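Ferwood Point-of-Use Water Dispenser, Model 60
Hostport Catering and Workplace Equipment
Page revised 9 November 2019

Overview

The Ferwood Model 60 is a freestanding dispenser for offices, reading rooms, clinics and reception areas. It connects to the building's cold water supply and delivers chilled and room-temperature water from 2 separate outlets. No bottles need to be stored, lifted or returned to a supplier.

The unit is supplied in white or slate gray. Both versions have the same cabinet, the same controls and the same service schedule.

Dispensing area

The recess at the front of the cabinet accepts cups, carafes and most personal bottles. The drip tray lifts out without tools and may be washed by hand. It should be emptied at the end of each working day - more often where the dispenser serves a dining area.

Each outlet is operated by a wide push bar. A lock on the control panel disables both outlets for cleaning.
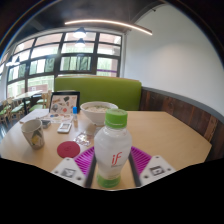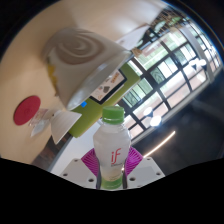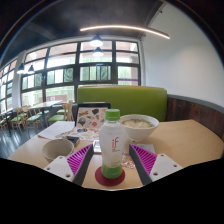
Hostport recommends that customers review how drinking water is used in their building before placing an order. Staff who bring their own drinks will often continue to do so for some months after a dispenser is installed, and the number of units should be planned accordingly. Single-use bottles with a screw cap, such as the green-capped one shown, may be placed in the recess but are not intended by their makers for repeated filling. Customers who wish to reduce this practice may order the Lozano carafe set together with the dispenser.

Filtration

A replaceable carbon cartridge reduces chlorine taste and odor and holds back fine sediment. The cartridge is changed every six months under normal use. A light on the control panel turns amber when a change is due and red when it is overdue. The dispenser should not be used while the light is red.

Only Skoko cartridges are approved for this model. Damage caused by other cartridges is not covered by the warranty.

Installation

The dispenser must stand on a level floor, within reach of a grounded outlet and a cold water line fitted with its own shutoff valve. Leave 5 inches of clear space behind the cabinet for air circulation. Connection to the water line must be carried out by a licensed plumber or by a Hostport technician.

Warranty and service

Parts and labor are covered for 2 years from the date of installation. The cooling system is covered for 5 years. An annual service visit may be added to any order.

Ordering

Part number: 1887
Supplied with: drip tray, one cartridge, connection hose, user guide
Optional: Lozano carafe set, wall bracket, spare drip tray

Requests for quotations and site visits should be addressed to Anca Mihăilă, Institutional Sales, Hostport.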